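4.3 Clearing and checking the floor area

1. Move the table towards the brick wall. Leave the fire extinguisher within reach -- do not stand boxes in front of it.

2. Pick up loose items from the floor, including bottles and anything of a similar shape.

3. Switch on the ceiling lights and check the floor again.
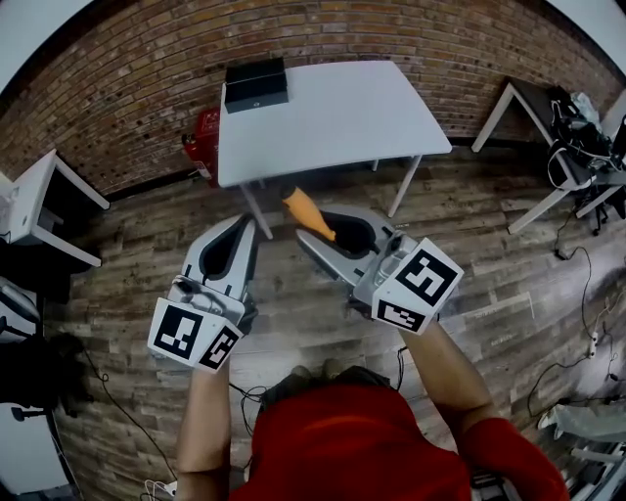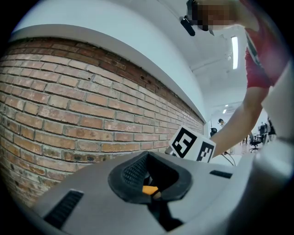 Workneh

CAUTION: Cables lying on the floor are a trip hazard. Route them along the wall before step 4.

4. Sweep the boards, working away from the brickwork. Do not brush chipped brick.

Note: Boxes kept on the table top must be closed. For storage, see section 7.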